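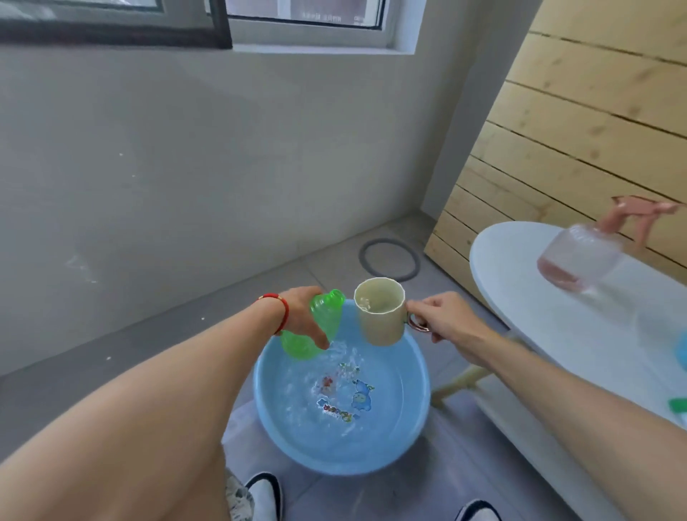
*Green bottle and mug over the blue basin, July 20, 2024*

Hello all,

thank you for the many answers about the hard water. I reply to the last one here and quote it, so that people who read only the digest can follow.

> We moved to Birnent in June and the kettle is already white inside. The
> neighbor says to buy a softener, the shop in Bevard says to buy a filter jug,
> and my sister says vinegar. Which one is it? Also, is it true that the
> Sindaten side of the valley gets different water from us? I would like
> to know before I spend money on something I do not need.

To the second question first: yes, it is true. The Sindaten side is fed from the reservoir, and our side from the two old wells below the Selvanayagam orchard. The well water passes through limestone, so it carries much more calcium. The last sheet I received from the water office gives 389 mg per liter as calcium carbonate for the wells, and 70 for the reservoir. You can ask for the sheet at the counter. They do not send it by e-mail, I have tried.

Now the kettle. Vinegar is enough for this. I use one part white vinegar and two parts water, bring it nearly to a boil, switch off and leave it for an hour. Then rinse two times. Citric acid powder smells less and costs less if you buy the large bag. Please do not mix either of them with bleach.

The filter jug does reduce the scale, but with our water the cartridge is finished long before the date on the box. Mine lasted 5 weeks in winter. For tea it makes a real difference in taste – I keep it only for that.

The softener is a bigger decision. I was quoted 3,000 with the installation, and then there is the salt to carry down to the cellar. If you rent, I would not do it. If you own the house and have an old boiler, ask a plumber to look at the boiler first and decide after. Leave one kitchen tap without softening, for the plants and for drinking, as the softened water contains more sodium.

One thing I forgot in my earlier message: the small screens in the taps. Unscrew them twice a year and put them overnight in vinegar. Many people on our side complain of low pressure when it is only the screen.

Does someone still have the washing machine table, with the detergent amounts for each hardness level? It was sent to this list some years ago, and I cannot find it in the archive.

With kind greetings from Birnent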